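Stultley Small Wheels Forum > Workshop > Bearings and hubs

Thread: Are "premium" bearing kits worth it or am I paying for the tin?

penex_skeptic
Posted 2025-01-26
Back into RC cars after a long break, mostly 1/10 touring on carpet. Everybody at the club is telling me the first thing to buy is a full ceramic bearing kit. The Trondcombe kit costs more than the body, paint and tires on my car put together. The listing says "reduces rolling resistance dramatically" with no number anywhere. Dramatically compared to what? The bronze bushings in a toy store truck?

I have the stock steel bearings that came with the car. They spin. Convince me, but please bring something better than "you can feel it."

vbaptista
You can feel it.

OK, seriously. I ran the ceramics for one season and my lap times dropped. I also changed the motor, so take that however you like. Build quality is nice and the fit in the hub was snug without any shimming.

penex_skeptic
So the motor made you faster and the bearings got the credit. Thanks for being up front about it anyway.

Ovidiu Avram
I'll be the boring one. Most of the drag in a small wheel bearing comes from the grease and the seals. The balls have very little to do with it at our loads. Take a cheap steel bearing, pop the shields, flush out the packing grease, put in one drop of light oil and spin it on a pencil. Then do the same with the ceramic. On my bench they coasted for close to the same time, and the difference between two steel ones from the same bag was bigger than the difference between steel and ceramic.

The pencil test is a bad test, by the way. An unloaded bearing tells you almost nothing about a loaded one. I only mention it because it's the test in all the sellers' videos.

hubcap_imani
Disagree with Ovidiu on one thing. If you oil them light and run them on a dusty track they're dead in a month. Grease is slower but it keeps the dirt out. For carpet, fine, go light. For anybody reading this who runs outdoors, leave the factory grease alone.

Ovidiu Avram
Fair. I only race indoors.

wagner_b
Before spending anything I would check the stock bearings properly. Half the "slow bearing" complaints I see are a wheel nut done up too tight, or a hub bored a little off so the bearing is pinched when you press it in. A new bearing in a pinched hub will feel exactly as bad as the old one, at three times the price. I take the wheels off and check everything loose first, then once more with the bearing in the hub. 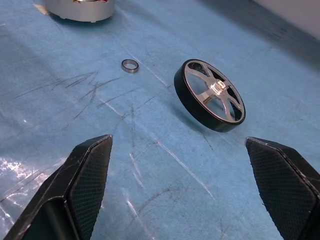

My order of checking, which costs nothing:

1. Wheel off, bearing out. Hold the inner race and turn the outer one slowly. Grit feels like grit. If it's smooth, the bearing is probably OK.

2. Press it back in with your thumb only. If you need a vise, the hub is tight. If it drops in and rattles, the hub is worn, and no kit on earth fixes that.

3. Put the wheel back on and tighten the nut until the side play is almost gone, then back it off a hair.

4. Spin it by hand and listen. A dry bearing sings.

penex_skeptic
This is the first useful post in the thread, no offense to the motor guy. I did step 1 tonight. Three were smooth and the left rear was crunchy. Flushed it twice and it's still crunchy.

vbaptista
None taken. Replace the crunchy one and go race.

maricica_b
I want to stick up for the expensive kits a little. I've got 133 battery packs through my car on one set and have never opened them. Cheap ones I was replacing every few weeks. My time is worth something too.

penex_skeptic
What were the cheap ones? There is cheap and there is "bag of 50 with no name on it."

maricica_b
Bag of 50 with no name on it - you got me. The Olteanu steel ones in the middle of the price range might be just as good as mine, I never tried them.

hubcap_imani
I use those. They're fine. I've had one bad one, right out of the packet, and they mailed me another without an argument.

wagner_b
Also watch the sizes if you order loose. Measure bore, outside diameter and width. The manual for my car has the width wrong for the front axle and the club has been passing that mistake around for years.

penex_skeptic
Ordered a small pack of the Olteanu steel, sealed, and a bottle of light oil. If I'm suddenly faster I'll assume it's the new tires. I still want somebody to post a loaded coast-down test with and without ceramics, same car, same motor, same day. Until then I'm filing "dramatically" next to the magic fuel magnets.

Ovidiu Avram
I could rig that up in May when our season is over. Would need to borrow a ceramic set.

maricica_b
You can borrow mine. Don't open them.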